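Startseite | Aktuelles | Presse | Kontakt

Medienmitteilung, November 6, 2023

Basteltisch und Gartenecke: Die Werkstatt Mosness macht wieder auf

Ich darf es endlich verraten: Unsere Kinderwerkstatt Mosness geht in die nächste Runde! Seit Juli haben sich 103 Kinder angemeldet, und ich freue mich riesig auf jedes einzelne (auch auf die, die lieber mit Erde werfen als säen). Gesät wird bei uns drinnen am Tisch, mit Kinderschaufeln und Wannen, und gekrümelt werden darf natürlich.
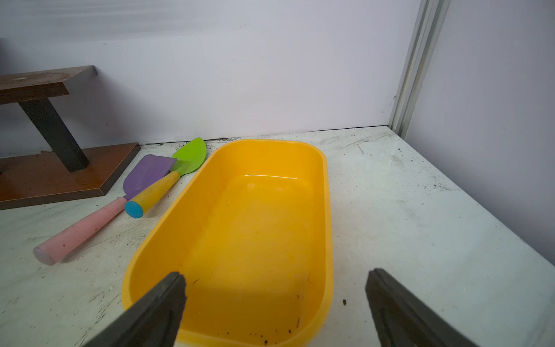
Die Gartenecke leitet wieder Burgi Aebischer. Sie bringt Kresse, Radieschen und eine Engelsgeduld mit. «Wer danach saubere Fingernägel hat, war nicht richtig dabei», sagt sie, und ich gebe ihr recht. Pro Nachmittag haben wir 21 Plätze, der Beitrag beträgt 40 Franken, Material inbegriffen.

Neu dabei ist Riet Baert mit seinem Zeichenkurs: Muster, Sterne, Pflanzschilder – alles mit Lineal, Schablone und Geodreieck. Ich habe schon probiert und wollte gar nicht mehr aufhören!

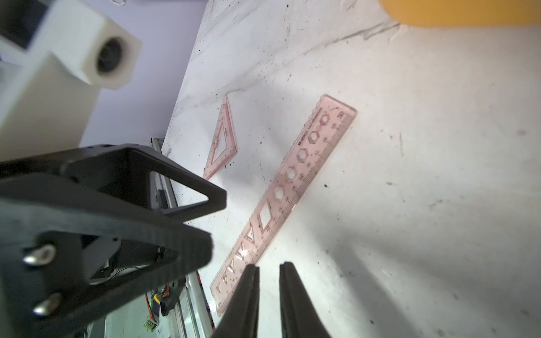
Anmeldung und Auskunft

Anmelden könnt ihr euch direkt bei mir im Büro Mosness. Bitte alte Kleider anziehen und ein Znüni einpacken.

12 Mal geteilt | 3 Kommentare

Auch interessant:
Vunano sammelt Farbstifte
Herbstfest bei Bachmann
Brelus sucht Bastelräume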